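Review: Puruneo round single-burner induction cooktop, after one June and most of a fall
Posted 11/01/2023
By Wanda Hutchins

The Puruneo is a portable induction burner with a round glass top, a single coil and a touch panel at the front. I bought it at full price from Escobedo, the restaurant supply place in Bellurbridge, to replace a coil hot plate in a small kitchen that has no gas line. It has been used for two meals a day since June. Notes follow in the order I tested things.

Power and levels

There are ten power levels. The lowest two are pulsed: the coil runs at a moderate setting, shuts off, and starts again. With a thin pan you can hear the cycle and see it in the food. Butter on level 1 foams, goes quiet, and foams again. With a heavy cast iron skillet the pulsing evens out and level 2 will hold a pot of beans at a slow simmer for an afternoon. From level 3 up the output is continuous.

Temperature mode is less useful. The sensor sits under the center of the glass and reads the glass, so the number on the display lags the pan by a wide margin during heating. Set to 100 degrees Celsius, a covered pot of water settled well short of a boil. I stopped using this mode after the first week and work by power level only.

Pan compatibility

A magnet that sticks firmly to the base is still the best test. My carbon steel wok has a flat spot too small for the detector, and the burner shuts off with a beep whenever I tilt it. The Bandik enameled pot works without trouble. A stainless saucepan with a bonded disc base works but buzzes on level 8 and above. Ignacio Rosenthal, who has the same model, reports the buzz from a different brand of pan and cured it by switching to a heavier lid.

Placement

The air intake is on the underside and the exhaust is at the back. The manual asks for 4 inches of clearance behind the unit, and the fan does get louder with less than that. Keep cloth and paper away from the vents. A hard, level surface matters more than the size of the table. 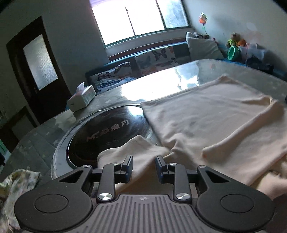

Round induction cooktop on a glass-topped table, with a towel to the right.

Noise and cleaning

The fan starts with the coil and runs on after shutoff until the glass cools. It is louder than a range hood on low and quieter than one on high. The pitch is steady, so it fades into the background except in temperature mode, where it changes speed often.

The glass wipes clean with a damp cloth if you do it the same day. Sugar syrup needs a scraper. The seam between glass and rim collects grease, and a wooden toothpick is the only thing I have found that gets it out without scratching.

Controls

Touch keys respond poorly to wet fingers. The lock key requires a long press, and the timer runs in one-minute steps with no fast advance, so setting 40 minutes takes patience. The last power level is not saved when you turn the unit off.

Verdict

Good continuous output from level 3 up, poor temperature control, average noise. I would buy it again for boiling, frying and long simmering in heavy pans. For chocolate, custard or anything else that needs a steady low heat in a light pan, look at a model with a probe.

Rating: 4 out of 5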